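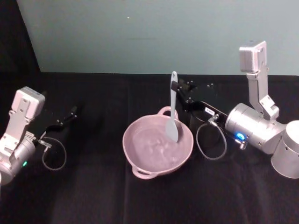
A pink pot with two handles on a table covered in black cloth.

Cooking pots can now be borrowed in Carkden

24/04/2026
By Rogério Xavier
Print this article | E-mail this article

Residents of Carkden who need a large pot for a weekend, or a small one for a first apartment, can now borrow it in the same way they borrow a book. The public library on Damasceno Street has opened a kitchen shelf with 181 pots, pans and lids, and any person with a valid library card may take home up to 2 items at one time.

The shelf is in the former reading room for newspapers, on the ground floor. Most of the pots came from households in Carkden and Holtton, which answered a call that the library published in December. The rest was bought used from the school kitchen in Banside, after the school changed to a meal delivery service.

The loan is free and lasts three weeks. It can be renewed one time by phone, if no other person has asked for the same pot. The items are written in the library catalog under their size, material and type of stove, so it is possible to search from home for, as one entry says, "stew pot, two handles, suitable for gas."

The type of stove was the reason for some discussion before the opening. Many older pots do not work on induction stoves, and in the new apartment blocks near the Holtton road all the kitchens have induction. The library has tested each pot with a magnet and put the result in the catalog. Pots that passed have a green dot on the shelf card, and the others have no dot.

Pots that came in with a loose handle or a bent base were not accepted. Nonstick pans with scratches were also refused, and this was a disappointment for some people who had brought them a long way by bus. The library asks that no more pans of this kind are brought to the desk. What is still needed is lids – especially big ones – and steamer baskets.

Borrowers must wash the items by hand and return them dry. They should be given back at the desk during opening hours and not left in the book return box, where the opening is too narrow for most of them and where the fall can damage the enamel. If a pot is burned and cannot be cleaned, the borrower pays a fixed amount of $10, whatever the size.

The biggest piece in the collection is a soup pot from the Banside school. It can be reserved only for events, at least one week before, and two people must come to carry it. It is already reserved for the spring lunch of the Holtton allotment gardens, where 300 guests are expected.

In the first month the shelf had 428 loans. The roasting pans went out most often in the days before Easter, and after that the medium pots with two handles were the most popular. The waffle iron, the only electric item, has a waiting list until summer. The library has not decided yet if it will accept more electric items, as each one would need a safety check.

The kitchen shelf is open Tuesday to Saturday, during the normal hours of the library. People who want to give a pot can bring it on Thursday afternoons – clean, and with its lid if there is one. Recipes on paper are welcome too and can be left in the folder beside the shelf.

Get the Carkden news in your inbox every week. Sign up for our free newsletter. You can unsubscribe at any time.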